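The Case for Keeping the Case
By Frauke Lammers

The administration of a shared office rarely gives much thought to pens. At Casura, the question came up in March, when the annual supply order was placed before us for approval. It listed 3,000 pens and markers for a building with 500 desks. The order had been prepared correctly, and every department had signed it. I believe it should have been returned.

My objection is to the way we store what we already own. Markers are kept loose in drawers, in mugs and on windowsills, where they are parted from their caps and then replaced. A hard case with a lid gives each one a fixed place. It also asks something of the person using it, who must clear a space on the table, open the lid and close it again. 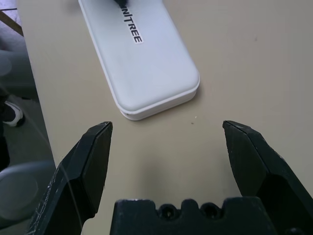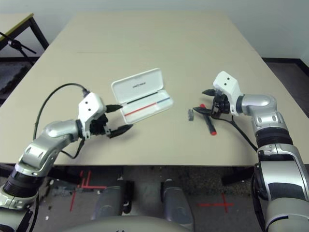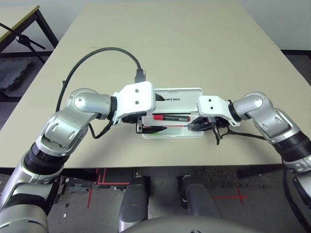
A white case on a beige tabletop. In the second picture it is open, with a marker lying to its right.

My colleague Joscha Kettler has argued that cases are an unnecessary expense, and that staff will lose them as readily as they lose pens. His concern deserves a fair answer. A case does cost more than a mug. It is also larger than a marker, harder to carry off in a pocket, and easy to label on the lid. Our Gerlach office issued 1,000 of them and has asked for no replacements.

There remains the matter of habit. Staff cannot be expected to put things away if the organization has given them nowhere to put them -- and a memorandum on tidiness is no substitute for a container. I would therefore ask that next year's order be reduced, and that the money saved be spent on cases for every desk in the building.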